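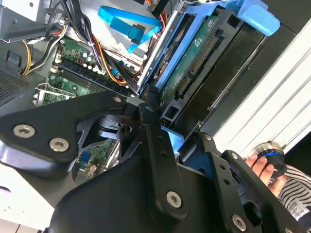 About Stunari

Stunari is a small language school above a bakery, which explains both our opening hours and our waistlines. Gerrit Van Loon started it with 2 evening classes and a borrowed whiteboard, having failed to find anyone in town who would teach him Hungarian for less than the price of moving to Hungary.

We now teach 10 languages to more than 200 students a year. The oldest joined us in March to learn Turkish and has already corrected the textbook. Classes are small, partly on principle and partly because of the chairs.

Our rooms are called Ernon, Ceren and Orbán. Gerrit chose the names and won't discuss it. Ceren has the good radiator, so the Finnish beginners book it early.

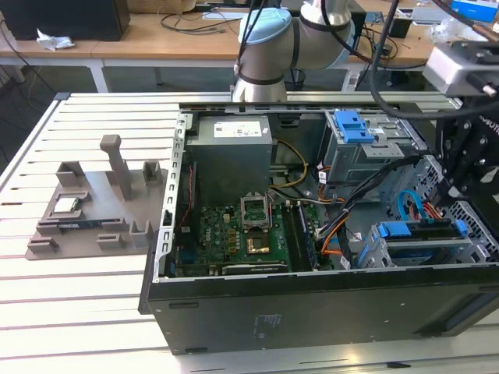

Helmut Kohlhase runs the German courses and the exam preparation. He taught in secondary schools for years and still expects homework – adults, he finds, have much better excuses. Our spring term lasts 10 weeks and ends with a supper at which English is banned until pudding.

We don't promise fluency by summer. Most people who stay a year can order lunch, complain about it and follow the reply. If you'd like to try a class first, the first one is free. Ring the lower bell, as the upper one belongs to the dentist.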